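4.2 Folding on a soft surface

Most of what has been written on household folding assumes a table. Hard, flat, waist high. Our participants mostly did not use one. In the Breten households the bed was the default place for folding, in Postmont it was the bed or the sofa back, and only in Coppens did we see the kitchen table used with any regularity. This matters for the results in 4.1 and we should of said more about it in the pilot report (Segers and Tanguy, unpublished).

Three things change when the fold is made on bedding. First, the surface gives. A palm pressed down on a towel to flatten it pushes the mattress down as well, and the layers spring back when the hand is lifted. Second, the sheet travels. Pull a towel toward you across a fitted sheet and some of the sheet comes too, so the person ends up smoothing two fabrics. Third, there is no straight line to fold against. A table has an edge. A bed has one as well but it is rounded, low, and usually covered.

Participants were aware of this, when asked. One woman in Postmont said she folded on the bed "because that's where the clean things are, and I can see all of it." Another said the table was for food. Nobody mentioned height, although we had expected it to come up, and two of the questions in the interview guide were written around it. Those questions produced very little and were dropped after the Coppens visits.

Towels were the item where the surface made the most difference. Shirts are folded to their own seams, more or less, and the seams correct a bad start. A towel has hems and nothing else. If the first fold is off, every later one carries the error along and it gets larger as the pile of layers gets thicker. The typical result is a shape that reads as a rectangle from standing height and is plainly skewed once a ruler is put to it. Figure 6 is a case of this: terry towel, folded edge on the right with the stacked layers showing as a rounded rim, left edge thinner and running down to a point.

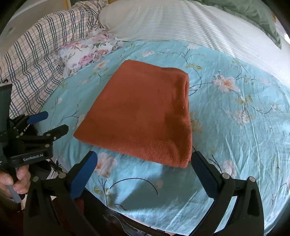 Figure 6. Folded terry towel on printed bedsheet. Outline slightly skewed; thick folded edge at right, tapering edge at left. Plaid blanket at upper left.

4.3 What counts as neat

We had planned to score neatness from the outline only. Squareness of corners, evenness of edges, height of the stack. This was abandoned early. By that measure almost every towel in the set does badly, including the ones that participants themselves called neat and that both coders, working seperately, called neat.

What people seemed to look for was something else. A towel was neat if the surface was smooth and no loose corner stuck out. Whether opposite sides matched in length was hardly ever raised. Clémence Tanguy, coding the Saden material, proposed splitting the score in two, one for outline and one for finish, and that is what we report here. Outline on a scale of 5, finish on a scale of 4. The scales are not meant to be added together.

The towel in Figure 6 shows why. Outline is middling: a rough rectangle, really a slightly skewed trapezoid. Finish is high. It lies flat, it looks tidy, and the uneven left edge does not stand out unless compared with the right one. A single combined score would have put it in the middle and hidden both facts.

Some notes on fabric. Terry is forgiving. The loops on facing layers grip one another, so a fold tends to stay where it was put, even a crooked one. Flat weaves slide. The sheets are the other half of the matter: a smooth sheet with some sheen lets a towel be turned or nudged into place with one hand, where a brushed one holds it. We did not control for sheet type. Should be done in any follow-up.

Printed sheets gave us trouble of a different kind. Coders reported that a busy pattern under the item made the edge harder to judge, in particular where the stems of a floral print curve close to a hem. Hendrik Segers recoded this part of the set with a card outline laid over each print, and agreement improved, mostly on outline and hardly at all on finish. Strong color contrast helped too. A rust-orange towel on light blue is about as easy as it gets, flowers or no flowers. White on white was the worst and a few of those had to be left out.

4.4 Blankets and throws

Brief, as the numbers are small. Blankets were treated as a separate class by nearly everybody. They were seldom folded to any size. Draped, bunched, pushed to one end, hung over the back of the bed or the sofa. Participants did not describe this as untidy. One man in Coppens called it "put away," and when asked if he would fold it if guests came he said yes, maybe, but only the once.

So the same bed could hold a carefully folded towel and a bunched blanket and be described, by its owner, as done. We take this as further support for the view in section 2 that tidiness is judged per item and not per room. The survey responses (around 4000 usable) point the same way, though the wording of the blanket question was poor and was changed in June, part way thru collection. Responses from before and after the change are kept apart in the appendix.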